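Anyone still sealing dark marble? Kalora vs Bultton

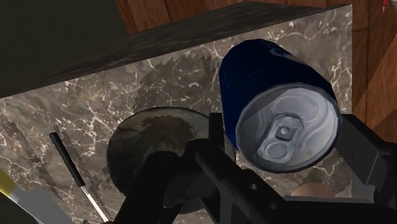 Blue soda can and brown-gray marble with white veins. Render.

Stone and Tile Forum > Countertops > Sealing and Care

gritstone_dan
15 May 2022
We have a dark brown marble going in on a kitchen island. It has thin white veins all through it and the fabricator is finishing it honed. He says one coat of Kalora before it leaves the shop and then once a year after that. My brother-in-law put in a similar stone and used Bultton, and he told me he never had to touch it again. The price difference is large. Kalora is a water-based product and the Bultton is solvent. I have a family that drinks soda, orange juice and red wine on every flat surface in the house. Which one holds up?

Araceli Ibarra
Neither one will do what you want. A sealer slows down staining. It does nothing about etching. Soda and orange juice are acids and they eat the surface of the marble itself, sealed or unsealed. On a dark stone an etch shows up as a pale dull ring and you will see it from across the room. Honed hides it better than polished but it does not hide it completely.

I did fabrication for 8 years and the most common callback we had was a ring on dark marble from a customer who thought the sealer was a coating.

gritstone_dan
So what is the sealer for?

Araceli Ibarra
Oil, wine, coffee. Anything with color in it that would soak in. It buys you time to wipe it up.

mudbed
Going to disagree a little. I have had dark marble in my own kitchen with two kids and I use Bultton. Cans get left on it constantly. I have 3 rings on the whole counter and you have to get the light right to find them. People make it sound like the stone dissolves. A can sitting there with nothing running down the side is just a wet circle.

Araceli Ibarra
A wet circle that dries and wipes off is water. If yours stayed, it was soda. I agree a lot of people live with it fine. He asked if a sealer would stop it and the answer is no.

mudbed
Fair enough.

tallpine62
Check what you bought before you argue about sealers. Plenty of stone sold as brown marble is a limestone that takes a polish, and the yards are loose with the names. Get an offcut from the fabricator. Put a drop of water on it and time how long before it darkens. Mine took so long I gave up and skipped the sealer. Some dark stones are tight enough that the sealer sits on top and leaves a haze, and then you are back on here asking how to get haze off.

gritstone_dan
He has an offcut from the sink hole of the other counter. I will pick it up.

kerf_and_caulk
Haze is what happened to me with Kalora. I left it on too long. The bottle says to wipe off the excess and I figured more was better. Had to go over the whole thing again with fresh product and a white pad and buff while it was still wet. Came out OK in the end but that was a long evening. It was on a vanity, so a lot smaller than an island.

Solvent types smell bad for 2 days. Open the windows and put out the pilot light if you have a gas range.

tallpine62
Also do not let anyone sell you a topical coating for a kitchen. It scratches and you can't spot repair it.

mudbed
What grit is he honing to? Mine was taken to 400 and it feels nice and forgives a lot. A friend went finer and every mark shows.

gritstone_dan
400 is what he quoted too. He said I could do small touch-ups by hand with a pad.

Araceli Ibarra
You can. Use a wet pad at the same grit, light pressure, and feather it out well past the ring or you will have a patch that looks different from everything next to it. Practice on the offcut first. Put some juice on it overnight, make a ring, and take it out. Then you will know if you can stand owning this stone.

kerf_and_caulk
For daily cleaning I use Sodico stone soap and a soft towel. No vinegar, no lemon cleaners.

gritstone_dan
Got the offcut. Water drop started to darken the edge at the five minute mark, so it does take some in. Left soda on one end and orange juice on the other overnight. The juice etched it plainly. The soda left a fainter mark. I took both down with the pad and the soda one is gone. I can still find the juice if I tilt it.

We are keeping the stone. Going with Kalora from the shop and I will redo it in June of next year. My wife bought coasters.

tallpine62
Good choice. Keep the offcut under the sink.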